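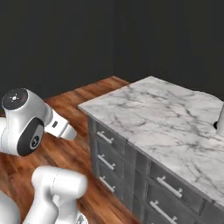

Lista de comprobación previa: brazo y isla de cocina, modelo simulado
Taller compartido Jurnari. Revisa: King-fai Cheng. Nov 9, 2022

1. Carcasas blancas y tapas de articulación
Correcto. Sin huecos entre mallas.

2. Tiradores de los cajones
Correcto. Barra en todos los frentes. Malla de colisión añadida a los dos de la cara frontal.

3. Distancia del eslabón extendido a la cara lateral
Pendiente. Mínimo exigido: 40 mm. Medir con el brazo en reposo y repetir a velocidad reducida.

4. Vuelo de la encimera
Observación: el planificador lo ignora. Ampliar el volumen de exclusión 5 mm.

5. Límite de giro de la base
Fijado en 165 grados. Coincide con el tope mecánico del montaje real.

6. Parada de emergencia
No conforme. El controlador Mendex tarda 2 s en cortar. Revisar cableado antes de dar tensión.

7. Fricción del suelo
No aplica, base fija.

Repetir los puntos 3 y 6 en diciembre.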